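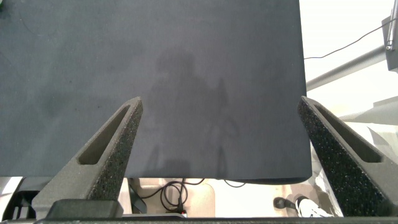

What surface color works best for inspecting small gears?

A dark, neutral, matte surface works best for light-colored gears, and a light matte surface for dark ones. The tooth outline has to separate from the background at a glance, and a glossy surface puts highlights in the gaps between teeth.

The notes below cover the small-parts area at the Flustbridge workshop as it has been set up since August. Most members will use it for gears and bushings. The same rules apply to anything else that fits in the palm of a hand and rolls.

Surface

The top is dark slate gray with a flat finish, and its bottom-right corner is slightly rounded. It shows faint mottling under direct light, and this should be left alone. Polishing out marks produces a shiny patch, and a shiny patch is harder to work over than a mark. Dust and small specks come off with a dry brush. Smudges come off with a cloth dampened with plain water, followed by a dry cloth. Solvent cleaners are kept at the far end of the shop and are for metal parts only.

A matte surface still picks up soft shadows from whatever is above it, including the person working. If a shadow falls across the part, move the part toward the light before moving the lamp. The lamp has been set for the Prata magnifier and takes several minutes to get right again.

Placing parts

Put one gear on the surface at a time for inspection. Two gears of the same module and nearly the same tooth count are easy to swap by accident, and the Gidlow gearbox kit contains several such pairs. Keep the rest in the tray, in the order in which they came off the shaft.

A spur gear can be placed in two ways. Flat on its face, it is stable and the tooth profile can be viewed from directly overhead. On its teeth, with the bore horizontal, the end face and part of the tooth width can be checked from one position. The second placement is stable only while at least two teeth are in contact with the surface, and a light knock will send the gear rolling. Wide gears hold this position well. Narrow ones do not, and should be laid flat.

Stay clear of the surface edges. A dropped plastic gear will often survive the fall with a nick on one tooth that cannot be felt with a fingertip and can be heard as soon as the train is running.

What to look for

Start with the bore. It should be round, clean, and free of flash. Then check the end face for a raised lip where the part was trimmed. Then go around the teeth, beginning from a marked tooth and returning to it. A dot of washable marker on the end face is enough. On the 26-tooth idler used in the Gidlow kit it is easy to lose the starting point without a mark, and the usual result is a second trip around.

Record defects by tooth number, counted clockwise from the mark with the marked face up. "Chip, tooth 5" is useful to the next person. "Small chip" is not. If both faces have been checked, say so, and state which face carried the mark.

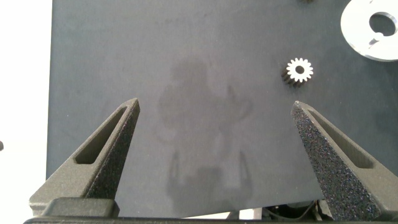
Should a small plastic spur gear be oiled before it goes into storage?

Plastic gears are best stored clean and dry, with any lubricant added at assembly. Oil left on the teeth collects dust, and some oils affect some plastics over long periods. If the drawing for the mechanism names a grease, use that one and apply it sparingly.

Light

Raking light is better than overhead light for tooth flanks. Bring the lamp down until the side of the gear away from it goes dark and the teeth on that side show as shadow lines. The end face will then look brighter than it needs to, particularly on white parts, and fine marks on it may wash out. Check the face separately with the lamp raised. Trying to find one lamp height that suits both wastes time and gives a poor view of each.

A single setting also hides flash along the tooth edge. Turn the gear a quarter turn and look again, until it has been seen from 4 directions. For most parts this takes less than a minute.

Handling

Pick gears up across the outside diameter with light pressure, or by the bore with a tapered wooden pin. Steel tweezers are allowed for metal parts only. The pins are in the Praner drawer unit, second drawer from the top, together with the soft brushes. Please put them back point down – the points split if they are left loose among the brushes.

Do not push a gear across the surface to bring it closer. Sliding drags grit under the teeth, and it scuffs the finish in the place where most of the work is done. Lift it and set it down again.

Measuring

Calipers are adequate for face width and outside diameter. They are not adequate for bore fit. Use the plug gauges, smallest first, and stop at the first one that needs force. A gauge that has been pushed in usually has to be pushed out again, and the bore will be larger afterward. Outside diameter on a gear with an odd number of teeth cannot be read directly across two tips, so take the reading from the tip to the bore wall and add half the bore diameter.

Batches

Members preparing parts for the open build should inspect every gear up to 100 pieces. Above that number, speak to Tumaini Simiyu, who keeps the sampling sheet. Rejects go into the lidded box and stay there until the batch has been signed off. Several have come back usable after the flash was trimmed, so they should not be thrown out early.

Changes since the last issue

The lamp arm has a new clamp and now holds its position when tilted. The old foam tray has been withdrawn from gear work after crumbs from it were found between teeth. Blank inspection slips have moved from the shelf to the Praner unit, bottom drawer. The surface is to be brushed off at the end of each session, starting from the back. Requests for extra gauge sizes should be written on the sheet inside the cabinet door, with the nominal bore and the material of the part.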